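The washing-up bowl test

Ask anyone who builds household robots which chore they would like to have solved and the answer is usually laundry. Ask which part of it they have solved and the conversation gets shorter.

Rirnuvus, a small firm with a two-arm bench system called Celilo, has spent the year on the bits between the machines: moving a basin, taking a cloth out of it, putting the cloth back. Jingyi Pan, who runs the trials, chose cheap plastic goods on purpose. They are light, they slide, and the walls give when squeezed. 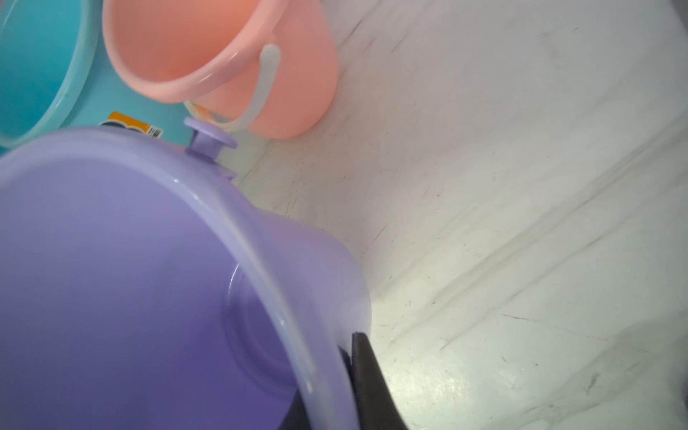

A finger of the gripper against the rim of a purple basin, with a pink bucket behind.

Rims are the easier half of the problem. A rim has a known curve, and a model trained on one basin transfers fairly well to the next size up. In the May trials Celilo made 141 attempts at lifting an empty basin by its edge and completed 93. Most of the failures came from shiny plastic: highlights move as the arm moves, and the depth estimate moves with them. Handles were left out of the scoring, as a loose one never rests in the same position twice.

Cloth is another matter.

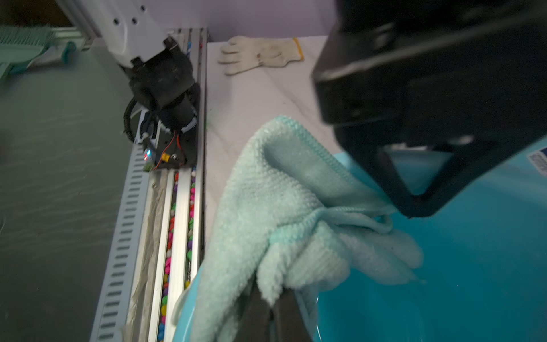
A towel has no fixed shape, so the software cannot match it against a stored model. It has to find something worth holding, and the best candidate is a hem, where the fabric is thicker and the edge shows up clearly. Close on a fold instead and the jaws may take two layers, or three, or the side of the bowl as well.

Weidong Jiang wrote the grasp planner, known in the building as Yan. It scores each visible stretch of hem and sends one arm to hold while the other looks for a second edge. The planner was trained on 1,932 recorded grasps. Jiang would like ten times that — and a wider range of towels.

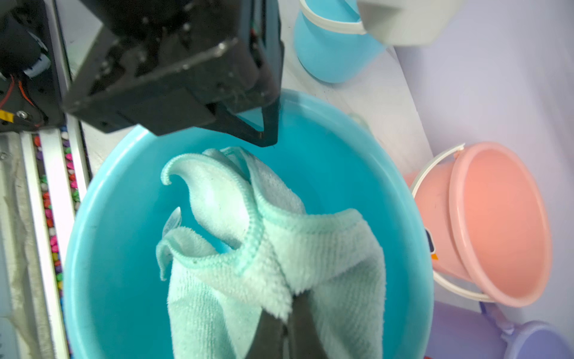

Two arms also get in each other's way. Inside a bowl there is little room for a second jaw, and the planner spends much of its time ruling out paths that would end in a collision. A full cycle, towel out and towel back, takes 46 seconds when it works. A person does it without looking.

Trurkska, which runs linen services for small hotels, has asked for a trial on flat, dry hand towels only. Pan thinks that is within reach. Wet cloth is heavier, clings to itself and is not on the schedule.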